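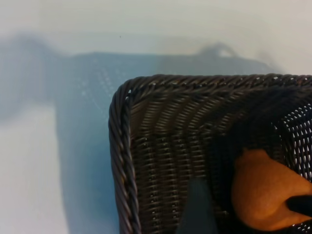
Gripper Shootout: Wrist Cam Shots

Robots > Bench Tests > Grippers

December – by the Wirlow bench desk

5 comments | 266 shares

Quick gallery from the Tyagi vs Caltus finger test. Same arm, same wrist cam, 100 picks each. Full numbers later, still sorting teh logs.

Basket corner, black finger on the soft orange piece. Woven wall right behind it, so not much room to close. Near finger is out of focus at this range – want a shorter lens before the next round. Light coming thru the open weave is bright too, may need to drop exposure.

Settings: Flelari controller, force level 6 for both sets. Tyagi tips felt grippier on fuzzy stuff, Caltus easier to swap. No winner yet.

More Monday, hard plastic parts next.

Share | 5 comments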